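June 19, 2026

Up early and had the back door open by six. Warm already. Did the watering first while the path was in shade, then the post, then toast.

The plan for today was the pots. I've been putting it off since March, when I brought the last lot home from the sale at Proltstead and left them in their newspaper under the stairs. Ecaterina said if they were still there when she came at the end of the month she would take them herself, and I believe her. So out they came. Fourteen, counting the two with chips.

Most are plain terracotta and can go straight outside. The glazed ones are harder to place. The big blue one has no drainage hole and I'm not going to drill it, having cracked the last one I tried. It can hold the kindling. The tall brown one went to the bathroom for the fern.

That left the white square one with the face on it. I paid more for that than I should have. It has rounded corners and a good thick rim, and the little eyes and mouth are raised very slightly out of the glaze so you hardly notice them from across a room. I like it better than anything else I bought that day. The trouble is what to put in it. I tried the aloe last week and it looked wrong, too spiky for the face. The jade plant was too wide and sat against the rim on every side.

Rang Petrică after breakfast to ask what he'd do. He said a thing like that doesn't need a plant at all, just stand something in it and leave it on a table where people sit. He keeps his pens in one. Lucian has one by the door for bits of rubbish out of his pockets, cans and receipts, and empties it when he remembers.

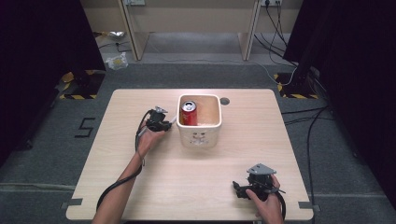
Rodrigo thinks a pot with a face should always have something growing out of the top, like hair, and that anything else is a waste of it. Grass seed would do, he wrote, or chives if I wanted to be sensible, and either would be up in a fortnight on a windowsill. He also asked whether it had a hole in the bottom. I had to go and look. The newspaper had stuck to the underside and I spent ten minutes at the sink with a scrubbing brush, after which I forgot to check and had to pick it up again.

Chives, then. I've got half a packet in the drawer. I'll put gravel in first and go easy with the can.

Lunch was the rest of the soup. In the afternoon I washed the terracotta in the old tin bath with vinegar in the water, and lined them up along the wall to dry. Two more chips than I'd thought. One of those I put down to the drive home - the road past Jelurton is still dug up and they were rattling the whole way.

Swept under the stairs while it was clear. Found the torch, a bag of clothes pegs and 37p. The hoover fits in there now with its hose on, so the hall is a good deal better to walk through.

Need to buy compost, a big bag, and saucers for the windowsill. Ring Ecaterina about the end of the month. Bins tonight.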